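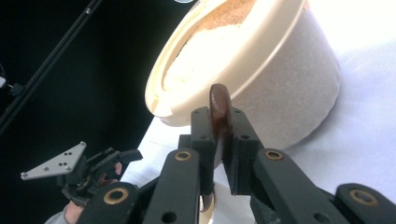

Pale, fine-grained material in a round cream container.

Vidar Björklund has been grinding cross-country ski bases for the Larstead club for 17 winters. He works out of a single room behind the waxing cabins, with a stone grinder, a bench and a shelf of notebooks. We spoke to him on 18/02/2023, between the morning and afternoon heats at Cadis, mostly on the subject of base structure and why club skiers get it wrong.

Structure is the pattern of fine grooves cut into the base by the stone. In cold, dry snow the film of water under the ski is very thin and a shallow pattern is enough. In wet snow there is too much water, the ski is held back by suction, and the grooves need to be deeper and further apart. "Most people own one pair and want one grind for everything," Björklund said. "I give them a medium linear pattern and tell them it will be average on most days. They're usually happy with average once they've paid for a second pair."

He cuts five patterns for club members and keeps the settings for each by hand. The one requested most often is listed in his notebooks as Ojo, a fine cross pattern meant for new snow at around 8 below. He changed it last March after Liv Hellström, who coaches the juniors, reported that it was slow out of corners on the Kurnent loop. The stone speed stayed the same and the feed rate was lowered slightly. "She was right about the corners. I'm less sure the grind was the cause. We had a lot of old transformed snow that month, and a cold grind shouldn't have been out there in the first place."

Flex comes before grinding, in his view. A classic ski that is too stiff will not bring the wax pocket down on the snow, and the skier slips on every climb regardless of the base. He measures each pair on the bench at half and full body weight and marks the pocket on the sidewall with tape.

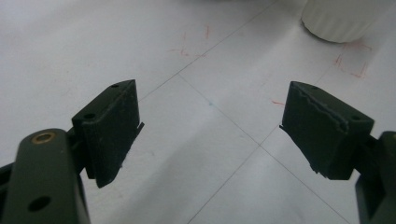
Height charts are a poor guide here, he said, and he gave the case of two skiers who are both 175 centimetres tall. "One might need a ski a full category softer than the other. Weight matters, and so does how hard you kick. The chart doesn't know how you kick."

Seema Kashyap, who races for Larstead in the masters class, had her skis re-measured in his room before the season and moved her kick zone forward by 40 millimetres at the back end. She described the change as noticeable on the first long hill and of no consequence anywhere else. Björklund agreed with that. Shortening the zone at the rear reduces drag in the glide, but only if the skier's timing is good enough to load the front of the pocket.

On testing, he is strict. Skis are compared in pairs, on the same slope, with the same tester, and the order is swapped halfway through. He doesn't accept results from a single run. Glide times are written down before anyone talks about how a ski felt. "Feel is worth having, but it goes in the other column."

Asked how often a base should be reground, he said once a season for someone training four days a week, and less for everyone else. Each grind takes material off, and a base that has been ground too often will eventually go thin near the edges. Between grinds he recommends brushing, a soft cleaning wax and a hand roller for wet days. The roller presses a pattern in without cutting, and it largely disappears after a few hot waxings.

The wind had shifted by the time we finished and the track at Cadis was starting to glaze in the shade. Björklund went back to the bench, where he had two pairs of relay skis still to brush out.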